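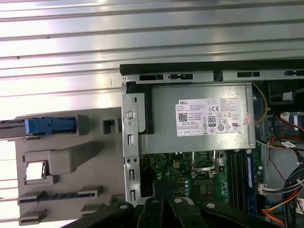

ふたを開けたデスクトップパソコン。銀色の大きな箱が電源です。

こんにちは、編集係のマスリです。今号は「紙のレシピをどう残すか」の続きを書きますね。前号で母の料理ノートの話をしたら、思いがけずたくさんお便りをいただいて、うれしいやら慌てるやら(返事が遅れている方、ごめんなさい!)。

うちの母のノートは全部で27冊あります。表紙に年が書いてあるのは最初の数冊だけで、あとは油じみと折れ目で見分けるしかありません。前はスマホで適当に撮っていたんですが、影は入るし、ページは曲がるし、後で見返すと「塩小さじ1」なのか「小さじ7」なのか読めないんです。小さじ7の煮物、ちょっと怖いですよね。

それで正月明けから、古いスキャナーを出してきて一冊ずつ取り込んでいます。平日の夜に30ページ、と決めたら案外続くもので、先週の時点で700ページまで来ました。ファイル名は「冊番号_ページ_料理名」にしています。料理名のないページは「なぞ」と入れておいて、あとで姉に電話で聞くことに。姉は「それ、お父さんが嫌いだったやつ」としか言わないので、あまり進みませんけど。 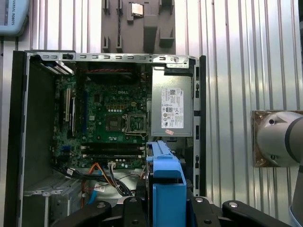 取り込んだデータをどこに置くかは、いまだに迷っています。お便りをくださったシェイン・スタッブスさんは、パソコン本体、外付けの箱、そして娘さんの家と、三か所に分けているそうです。娘さんの家、いいなあ。わたしはというと、パソコンの中に入れたらもう安心、という気持ちがどこかにありました。でも、こうして横に寝かせたケースをのぞいて、DELLの文字が入った緑の基板や、CPUのはまっていないソケットを見ていると、母のノートもつまりはこういう部品の並びに預けるんだなあ、と急に心細くなりまして。その晩のうちに外付けを一台注文しました。届いたら、まず茶色い表紙の三冊目から写します。栗の渋皮煮が載っている、いちばん大事な一冊なので。

ところで、紙のほうは捨てません。何人かの方に「スキャンしたら処分しますか」と聞かれましたが、余白の落書きや、はさんである新聞の切り抜きまで含めて母のノートなんです。厚手の封筒に一冊ずつ入れて、押し入れの上の段に立てています。輪ゴムはやめました。溶けて表紙にくっつくんですよ、あれ。

次号では、お便りにあった「鉛筆書きが薄くて写らない」問題を取り上げます。うちではグレーで取り込んでから濃さを上げていますが、もっと良いやり方をご存じの方、ぜひ教えてください。6月号には、読者のみなさんの「うちのなぞレシピ」も載せたいと思っています。料理名のないもの、分量のないもの、大歓迎です!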